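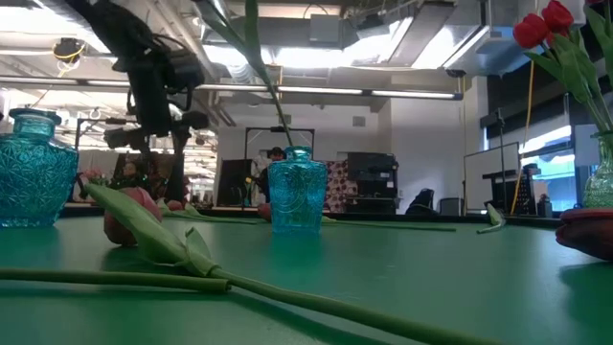 3.2 Splitting a bunch of tulips between vases

Tulips keep growing after they are cut, so a bunch that fits its vase in the morning may be leaning out of it by evening. The Bedik vase set comes with one bunch vase and smaller vases for single stems. A narrow neck, like the one on the small turquoise vase with the raised flower pattern, holds a long stem fairly upright, but it won't forgive a thick one. Lay the spare tulips flat on the table while you work.

1. Rinse each vase, even a new one. "Ready to use" on the carton means very little.

2. Pour 500 ml of cool water into the bunch vase. The carton says 600, and in our trials that slopped over once the stems went in.

3. Fill the small vase to 2 cm below the neck.

4. Trim the stems with a sharp knife. Scissors pinch them.

5. Pull off any leaf that would sit under water. Leave the others alone.

6. Lower one stem into the small vase, cut end first. Hold it well up the stem and let go only when the end touches the glass at the bottom.

7. Put the rest in the bunch vase and turn it until the blooms stop crowding one side.

Note: We have been told to add a copper coin, a spoon of sugar, and a splash of lemonade. Josefien Bakker tried all three in April and saw no difference worth the sticky glass. Plain water, changed daily, did as well — and it costs nothing.

Caution: Do not force a stem through the neck. If it sticks, take it out and choose a thinner one.

Caution: A saucer under a vase catches drips. It will not steady a top-heavy vase, whatever the De Graaf leaflet claims.

For cleaning inside a narrow neck, see 3.4.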